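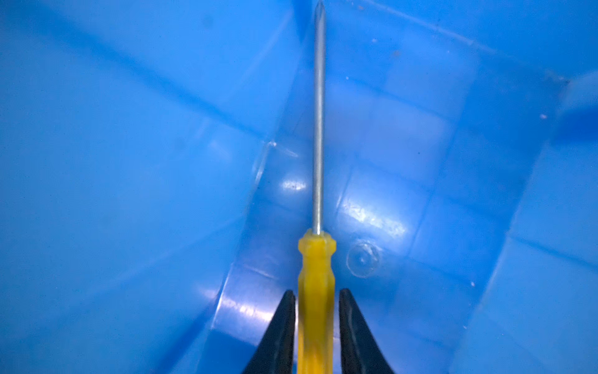 A yellow-handled screwdriver held upright over a blue plastic bin.

Health & Care | Features
4 min read

The road to the clinic at Dultgate

For most of her working life Si-eun Nam has driven the same stretch of coast road, between the district hospital and the small town of Dultgate. She is a community nurse, and the town is the furthest point on her round. When the last full-time GP there retired, the surgery stayed open two mornings a week with locums. Then it was one morning. By June of last year the notice on the door gave only a phone number.

Dultgate has 1624 residents on the register. A large share of them are over 65, and many no longer drive. The bus to the hospital leaves at 7.40 in the morning and comes back in the middle of the afternoon, so a ten-minute blood pressure check can take up most of a day. Nam says the result was easy to predict. People with diabetes missed their reviews, and wounds that should have been dressed every few days were dressed once a week, or by a neighbour.

"They weren't being careless," she says. "They had looked at the timetable and decided it could wait."

The clinic reopened last autumn in the old surgery building, under a different arrangement. There is still no resident doctor. A nurse is present on 3 days a week, and patients who need a doctor see one by video from a consulting room at the back. The software, called Brilura, lets the nurse send readings to the doctor while the appointment is going on. A pharmacy van run by Clumik brings prescriptions to the car park the following afternoon.

Fulgencio Ochoa is one of the doctors at the other end of the line. He was doubtful about the plan when it was first put to him, and he remains doubtful about parts of it. Skin complaints are hard to judge on a screen in poor light. He would not try to assess a painful abdomen without a colleague's hands on the patient, and even then he will often send the person in.

What has changed his mind on the rest is attendance. In its first months the clinic handled 3000 appointments, counting repeat visits, and the number of missed ones has fallen steadily. Ochoa now sees patients he had known only as names on letters. One man had been taking two tablets that should not be taken together, prescribed by different locums a year apart. It came to light when the nurse asked him to bring in everything from his bathroom cabinet.

The connection is the weak point. Dultgate sits in a dip behind the headland and the mobile signal is poor, so the clinic depends on one fixed line. When it failed for most of a week in winter, staff went back to telephone calls and handwritten notes, which were typed up later. A backup link by way of the mast at Hakim has been agreed but not yet installed. Nam keeps a folder of paper forms in the bottom drawer and checks it at the start of each month.

Then there is the matter of who does the work. A nurse alone in a building takes on a good deal that would be shared in a larger practice: the fridge temperatures, the sharps collection, the person who comes in at five to six with chest pain. Nam has asked for a second member of staff on the busiest day. She has been told that the request will be looked at with next year's budget.

Some residents would still prefer a doctor in the room, and say so. A petition in the post office asks for a permanent GP, and Nam has signed it. She sees no conflict between that and running the clinic as well as she can in the meantime. The post has been advertised twice. The first round drew no applicants, and the second drew one, who withdrew after asking about schools.

Ochoa makes the drive out himself every few weeks, mostly for patients he wants to examine in person. He books them into a single long morning and stays on for home visits. On his last trip he saw a woman in her eighties whom he had spoken to on screen many times. She told him he was taller than she had thought, and then asked him to look at her knee.

Contact the features desk | Copyright, all rights reserved | Back to top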